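The Desk That Ate My Summer

I have moved the same white desk four times since spring, and I'd like to talk about it.

It started when my friend Subira Odera gave up her corner office at Botgate and asked if I wanted to help her set up the new room. I said yes before asking how big the desk was. (Always ask how big the desk is!) It came flat in two boxes, it weighed more than I do, and the instructions had been translated at least twice by somebody in a hurry.

Subira's budget for the whole room was $200 after the flooring, and the desk swallowed $142 of it, secondhand, from a seller named Arash Rashti who threw in a bag of bolts that fit nothing. So we got picky about the rest. We looked at a Karetti shelf and a Clellier lamp, and I loved the lamp, I really did, but it would have cost us the drawers.

And the drawers were the right call. I used to think a long desk needed storage at both ends, like bookends, and all that ever got me was bruised knees. Put one cabinet under the far end, right up in the corner, and leave the rest open for legs. You get somewhere to hide the staplers and you can still roll your chair from one side to the other, which I do constantly, mostly when I'm avoiding email.

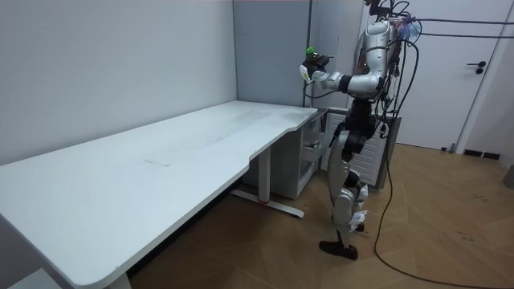

White desk, white drawers, light wood floor: the long desk runs back into the corner.

The part I didn't expect to care about is the curve. There's a scoop cut into the front edge near the middle, and I figured it was just a designer showing off. Then I sat in it for an afternoon with a stack of catalogs and my elbows had somewhere to go! I went home and glared at my own straight-edged table for a week.

White does show everything, I'll give you that. There's a thin dark scuff on the top that Subira has gone after with dish soap, baking soda and a melamine sponge, and I've told her to leave it alone. It's a work desk. It's going to get worked on.

The grey partition was my idea, and she fought me on it for nine days. I think white furniture against a white wall looks like a dentist's waiting room, and a bit of grey behind it calms the whole corner down. She says it looks like an office. Well, it is an office.

Next up is a rug, maybe the striped one from Tian if it's still $75 in September. Subira wants plain. We're not speaking about it until after lunch.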